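Gripper bench check, Grovton – Meva fingers against Dewan fingers, with my comments

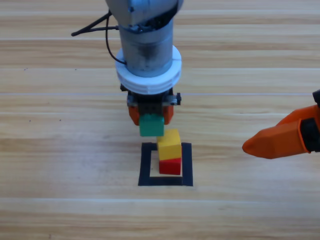 Before power goes on

1. Clear the table. OK
Only the blocks and the tape square stay out. I swept off a coffee mug and two hex keys on Monday, both mine.

2. Tape square stuck down on all four sides. OK
I press the corners with my thumb. One had started to lift last time and a block caught on it, so now it's on the list for good.

3. E-stop on both arms. OK
Hit it, wait, release, reset. The button on the second arm needs a firmer push than I'd like. It does stop the arm, so I'm passing it, but I've put in for a new one.

4. Cable slack on the vertical arm. OK, WATCH
The loop needs enough room for a full wrist turn. It has it, with not much left over. I ran it through 90 degrees both ways by hand and nothing pulled. If we go to the longer Dewan mount we'll have to reroute, and I would love for that to be someone else's job!

5. Flange screws. OK
Snug, paint marks still lined up.

Fingers

6. Finger tips, both sets. OK / REPLACE
Meva set is fine after 1,000 cycles, a bit shiny on the inside face and that's all. The Dewan set has a nick on the left tip that you can feel with a fingernail. Swapped it before carrying on – I don't want to compare a fresh set with a chewed one and then argue about the numbers for a week.

7. Fingers close evenly. OK
Close slowly on nothing, then on a block. If the block shifts sideways as they close, one side is leading. Adjust and do it again.

8. Hold test on a toy block. OK
Pick up, hold for 90 seconds, no creeping. I did it with the stud up, and then again with the block turned on its side (not in the procedure, I was just curious). Meva held both ways. Dewan slipped a little on its side, so I wrote that down separately and didn't fail it.

Two arms, one table

9. Keep-out distance set in Drollura. FIXED
Okay, this one got me. The controller had gone back to its default after the October update and would have let the side arm come in right over the square. Check the number on the screen every single time, even if you set it yourself an hour ago.

10. Slow approach over the stack. OK
Low speed, hand on the stop, vertical arm only. The side arm holds its position until the other one is back up and clear. I ran this 3 times per finger set.

11. Release height. OPEN
Still too high for my taste with the Dewan fingers. They're shorter, and I suspect the offset was copied over from the Meva file. Please don't start the long run until that's been corrected.

Sign-off

Meva set: cleared for the 3,000-cycle run.
Dewan set: on hold for item 11, everything else passed.
Next check: after the offset fix, items 7 through 11 again, and bring tape.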